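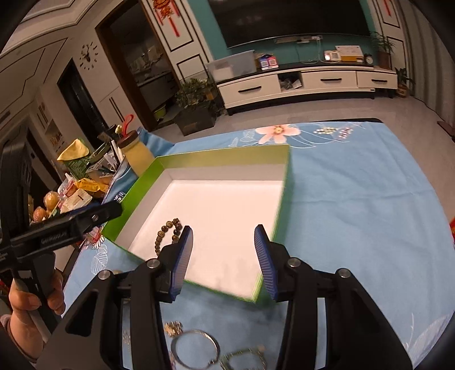
Skellon, May 29, 2021

I have spent the best part of the spring trying to like the new Faler album, and I would like some credit for the effort.

For anyone who has wandered in by accident, Faler are the band I have been boring people about since I was a student. They make slow, loud, fairly miserable guitar music with a cello in it. They have had one song on an advert (for a building society, which used the bit before the shouting starts) and otherwise they have gone about their business unbothered by fame. The new record is called Vastwood. It lasts 87 minutes. I own films shorter than that.

The first warning was the single, which had a drum machine on it. I don't object to drum machines. I object to this one, which sounds like somebody tapping a biro on a radiator while waiting to be seen by the dentist. Stepan Yatsenko has played drums in this band for as long as there has been a band, and plays them very well, and he is credited on Vastwood with "textures". I have listened for the textures. There is a sort of rustle on track four that may be him.

The second warning was the interlude. There are several, but I mean the long one, where the singer reads out a list of rivers over a held organ note. I looked a few of them up. They are real rivers. I don't know what else to tell you about it.

And then, annoyingly, the second half is wonderful. The cello comes back, the radiator is left alone, and there's a run of songs from Low Orchard through to Ferryman's Coat that is as good as anything they did in the old days. Low Orchard in particular has a chorus that turns up once, very late, after you've given up on it, and then goes away again. I played it in the kitchen and burnt an omelette. Solomiia Maksymiv sings the top line on it and I wish they would let her sing more, although I have been wishing this for three albums and they have yet to write to me about it.

So what you have is a very good record of ordinary length with another record parked in front of it. My advice is to start at side three. If you bought the download, work it out.

On the subject of buying it: the double vinyl came in a numbered sleeve, and mine is 3549, which I mention only because a friend from work got 36 and has found a way to bring it up in four separate conversations. He doesn't even like the cello. His copy is also warped, and I have been very dignified about that.

There was meant to be a tour in November. It was moved, then moved again, and my ticket now says "date to be confirmed" in the sort of lettering that suggests it won't be. I last saw them at Taheri, the upstairs room behind the bus station, where the ceiling is so low that the tall one plays with his head on one side. They did almost 2 hours and no encore, and the man next to me ate a whole baked potato with a spoon during the quiet song. I would give a great deal to be stood next to him again. I'd even sit through the rivers.

Next time I'll get round to the reissue of the first EP, which has been remastered so that you can hear the words. I'm not sure that was wise. One of the lines I have been singing for years as "the bishop's in the hall" is something about fish and petrol, and I preferred mine.

Filed under: records, grumbling, Faler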